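Right hand closes before it gets to the object (sim kitchen task)

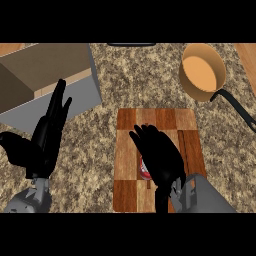 Right hand over the board, red object just under the fingers.

Wanting Qiu
Hi all, I'm pretty new to this so go easy on me! I've been running a two-armed kitchen task in simulation and the right hand keeps closing early. It gets over the cutting board fine, then the fingers start curling while it's still above the red object, and it comes down as a fist and knocks the thing off the board. Out of 100 runs I lost 11 that way. The left hand behaves itself the whole time. I've slowed the arm down and it made no difference. My next stop is the real arms at Bemport in February, and I'd rather not punch a real counter. Any ideas?

Zhiqiang Wei
Had this exact one last winter and it drove me up the wall. Check whether your arm and hand commands are going out on the same clock. Mine weren't - the hand was running some 5 steps ahead, so it was finishing the grasp while the arm was still travelling. Log both with the step number and line them up for one bad run. Also put a force limit on the wrist before you go anywhere near real gear, and keep your hand on the stop button for the first 10 tries at least.

Plendico
try a bigger object? worked for me

Han
Seconding the clock thing. And look at your left/right configs side by side, I once had a different delay set on one hand and stared straight past it for days.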